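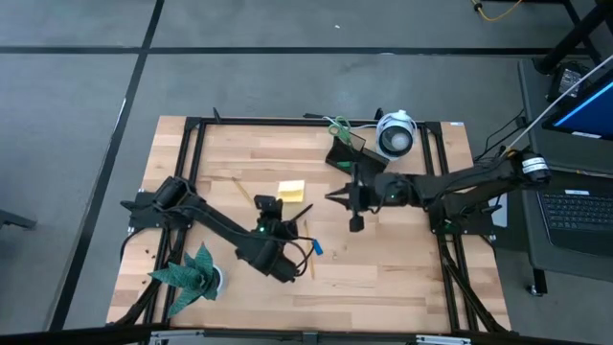 # About Grillside

Grillside writes control and planning software for pairs of robot arms that share one bench. We were started by Keyvan Hashemi and Gumaro Lozano, who had both spent years patching other people's motion code and wanted to write some from the beginning.

## What we make

Our main product is Grutik, a planner for two arms working in the same space. It takes a task, splits it between left and right, and keeps checking the paths against each other while the arms move. If one arm is held up, the other is given a new path or told to wait. Grutik can replan up to 60 times a second on an ordinary laptop.

Bagheri is the perception side. It takes in the view from a fixed camera and works out what is on the table and where it can be gripped. Most of our effort at present goes into small desk items – pencils, sticky notes, scissors – which are thin or awkward to pick up and often end up partly hidden behind an arm.

Grustby is the tooling. It records each run, lines up the joint readings with the video, and lets you step through both together. We wrote it for ourselves and customers kept asking for it, so it now has its own manual and its own release notes.

## How we work

Every change to the planner is run against our library of 3,095 recorded tasks before it goes near a real arm. A change that passes then gets a morning on the bench. Failed runs are kept and added to the library with a short note on what went wrong.

We put out 3 releases a year, the first of them in May. Old versions of Grutik can still read new Grustby recordings, though the reverse needs a converter.

## Working with us

Keyvan looks after planning and control, and Gumaro looks after perception and tooling. If you are asking about a particular arm, please send the model and the control rate you need with your first message.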